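Home About us Our services Notices Contact

About Sundus Funeral House

Sundus is a small funeral house in Triltden. We help families to arrange a burial or a cremation, to write the notice for the newspaper, and to prepare the ceremony in the way they wish. We are open to people of every religion and to people of none.

The house was started by Bayu Simanjuntak, who came to Triltden as a young man and worked for 12 years with another funeral director before he opened his own door. At that time many families from abroad had difficulty to find someone who understood their customs, and also the papers that are needed when a person must be brought home to another country. Bayu speaks Indonesian, English and some Dutch. He still answers the telephone himself on most evenings.

Dörte Strobel joined us later. She writes the obituaries together with the families. She was before a teacher of music, and she is also the right person to ask about hymns, recorded music and the organ. If you do not know how to begin a notice, please do not worry. Dörte will sit with you and ask about the life of the person: where he or she was born, the school, the work, the marriage, the friends. Usually the first text is ready the next morning, and you may change it as many times as you want.
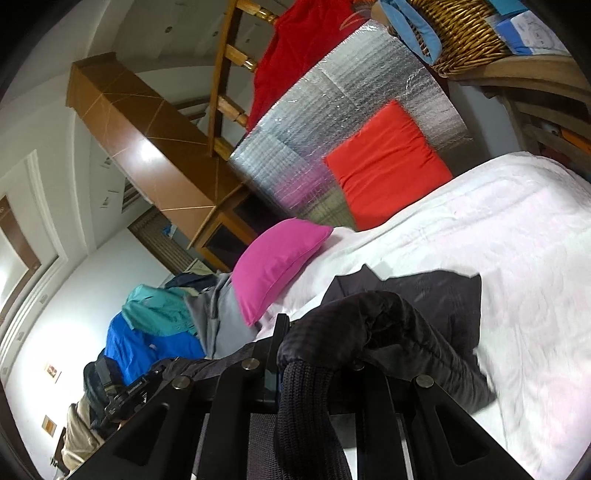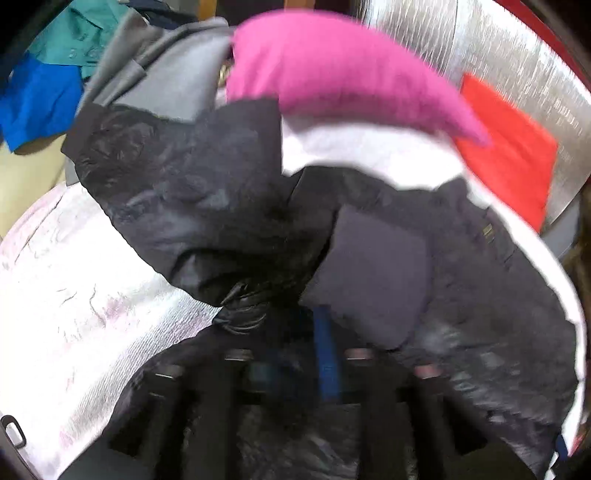 Black clothing, two views.

We have two rooms. The Aquino Room is for visiting hours and has seats for 15 people. The larger hall on Fetemard Street is used for services and for the meal after. Both can be reached without stairs. If you prefer your own church, temple or home, we will come there.

Families often ask us what they should wear. In Triltden dark colors are usual, but there is no rule in our house. Some families ask the guests to come in white, or in the favorite color of the person who died, and we are glad to print this wish in the notice.

Our prices are written on one sheet, which we give you at the first meeting. The first meeting costs nothing. A notice on our own website is included and stays there for 7 months, and after this time we send the family a printed copy with the messages of condolence.

On 21/10/2023 we held our first evening of remembrance, with candles, music and the reading of names. We now repeat it every October. Everyone who has lost someone is welcome, also when the funeral was arranged by a different house.

You can call us at any hour. For a visit in the office it is better to make an appointment, so that Bayu or Dörte has enough time for you.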